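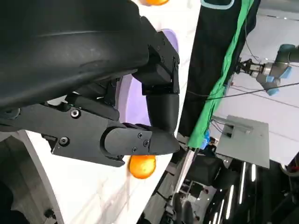
Coming to the open day: your questions answered

I'm Anjana Talukder and I run the open days at the Orura workshop in Prurley. These are the things people email me most, so please have a read before you write in (though I do like getting the emails!).

Do I need to book?

Yes please. We take 73 visitors over the day and it fills up fast. Booking opens in December and you'll get a slot time by email. If you can't make it, tell me and I'll pass your place on to someone on the waiting list.

What does it cost?

Adults pay £5 and under-16s come in free. You pay at the door, card or cash, and that includes a cup of tea and the biscuits if you get there before my colleagues do.

What will I see?

Mostly robot arms doing small, fiddly jobs at a table. We do the fruit demo every time – an arm with a black two-fingered hand, a couple of oranges and a purple plate – and it's the one the children crowd round. Tanvir Abeysekara does the talking for that one and he's very happy to be interrupted. Ask him why round things are harder to pick up than square ones and you may miss your bus.

Why are the arms so slow?

We run them slowly when we've got company. It's kinder on everyone's nerves, and you get a much better look at what the fingers are up to. I still find myself leaning in to watch the tips come together, and I've worked here for years.
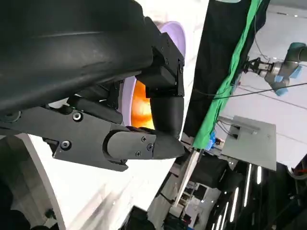

If you'd like to see something quicker, ask at the end of your slot, when Tanvir sometimes puts on a faster run with everybody standing well back.

Can I have a go?

You can drive one of the practice arms with a hand controller. Turns are 2 minutes each, a bit longer if the queue is short. Please don't touch any of the other arms, even if they look switched off.

Is it suitable for small children?

Eight and up is what I'd suggest, but younger ones are welcome with a grown-up holding on to them. The lights are bright and there are cables about, so flat shoes for everybody.

How do I get there?

The Urban car park is 500 metres from our front door and it's flat all the way. There's a step-free entrance round the side, on the Ustent Lane end. Ring the bell and give us a moment to get to you.

Can I take photos?

Go ahead, just no flash please. Ask other visitors before you snap their kids.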